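Budget for a two-arm simulation bench – sanity check please
Forum: Equipment and Purchasing

lchryso
We are planning a dual-arm purchase for the Maltarport site and want most of the task development done in simulation before hardware arrives. The quote from Vergara covers 2 arms, grippers, controller and a 24 month service plan. Nothing in it for compute. I have room for 3 workstations or one rack server, not both. The work is mobile base plus arms in tight kitchen-type spaces, rendered with full textures.

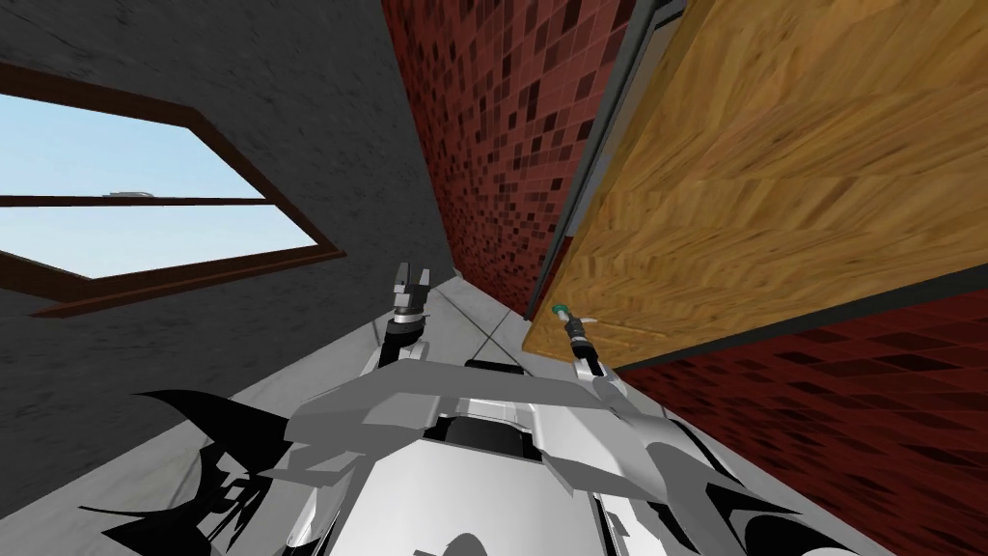

Physics alone is cheap. Rendering is where our current machines fall over, mainly when we run several camera views per environment. I would like to hear from anyone who has sized this before signing a PO.
Leonidas Chrysikopoulos

fikard_ops
Workstations. A server sits idle while people argue about the queue. Also check GPU memory before core count. Textured rooms fill 12 GB fast once you randomize materials.

tmill88
Disagree. We bought workstations first and ended up with three different driver versions and results that did not match. One server, one image, remote desktops. Budget for power and cooling, which the vendor will not mention.

fikard_ops
That is an admin problem. Pin the drivers.

tmill88
Pinning works until someone needs a newer renderer for one project. Then you have a fork.

gorkham_lab
Before either, ask Vergara for the arm model files and the joint limits they actually certify. We got ours after delivery and the wrist limits were wrong in the sim. Every reach near a wall had to be redone. Put the files in the contract as a deliverable.

lchryso
Good point on the model files, I will add a line. Does anyone hold back money for spare fingertips? The quote lists one set per gripper.

gorkham_lab
Yes. Order two extra sets per gripper with the first PO. Lead time on ours was 12 weeks.

fikard_ops
One extra set is enough if you run the contact-heavy tasks in sim first. Spend the rest on GPU memory.

lchryso
Leaning toward the server, with a single workstation kept for scene editing. Revised numbers go to purchasing 20/04/2026. I will post the split once it is approved.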